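Two arms on one table, who gets right of way?

Hanne Kiiskinen
Hello all! We sort small electronic parts into yellow bins with two arms sharing a table, and I'd love to know what rules you keep about the middle (ours are scribbled on a sticky note).
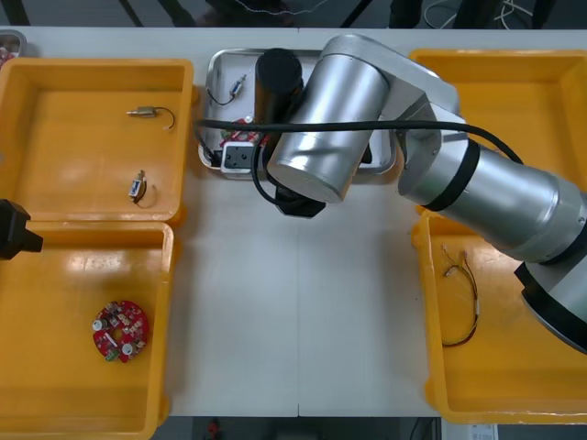
Kwadwo Bawa
We let one arm into the shared area at a time, and the other waits on its own side. Do write it into your risk assessment too, and go over it again whenever a bin moves!

Aqeel Tarar
slow them both down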